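Amphora Stamps and Harbor Silt: Dating a Trading Town

Urszula Wilczyńska has spent most of her working life on transport jars. Her current material comes from Surum, a small harbor settlement whose lower town was occupied from the late Classical period until the harbor basin silted up. We spoke in the project's workroom in December, between two rounds of cataloging.

The stamps

Surum's own potters stamped their jars on one handle only, with the name of a magistrate and, less often, a month. Wilczyńska's catalog holds 900 handles, most of them from fills behind the quay wall.

"A stamp gives you a term of office," she said. "If the sequence of magistrates is sound, you can date a fill to within a few years. If two names are in the wrong order, every layer that depends on them moves."

The sequence she inherited listed 24 magistrates. She has moved two of them to a later group on the basis of die wear and letter forms, chiefly the sigma. Tolera Woldegiorgis, who recorded the quay sections, reached the same order from the stratigraphy before he had seen her list.

"We kept the two data sets apart until both were finished," Woldegiorgis said. "Otherwise you end up reading one through the other."

Fabric before shape

Plain tableware is sorted first by fabric, then by rim. Wilczyńska regards bowls as poor dating evidence when taken singly. The simple open form changes little over two centuries, and rim diameter varies within a single kiln load.

"People want the bowl to be old because the site is old," she said. "I look at the break. Inclusions, core color, firing. The profile comes after that."
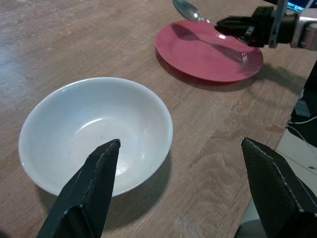 The harbor

Blandine Le Goff took the sediment cores. The basin was a natural inlet closed on the south side by a mole of rough blocks, and her cores show fine gray silt building up against its inner face soon after construction.

"The mole kept the swell out and kept the river mud in," Le Goff said. "They dredged. There are sharp cuts in the lower silt that I can't explain any other way. The upper silt has none."

She places the end of dredging in the same generation as the last local stamps. Wilczyńska is more cautious and notes that imported jars continue in the lower town after local stamping stops.

What remains open

The kilns have not been located. Wasters turned up in a drainage cut east of the walls, but the clay does not match the stamped jars closely enough to settle the matter. Miłosz Głowacki is preparing thin sections from both groups, and the catalog will go to print without a kiln attribution if the results are unclear.

Asked whether the revised sequence would hold, Wilczyńska pointed to the month names, which survive on too few handles to test it fully. "I would like one more sealed deposit," she said. "A cistern would do."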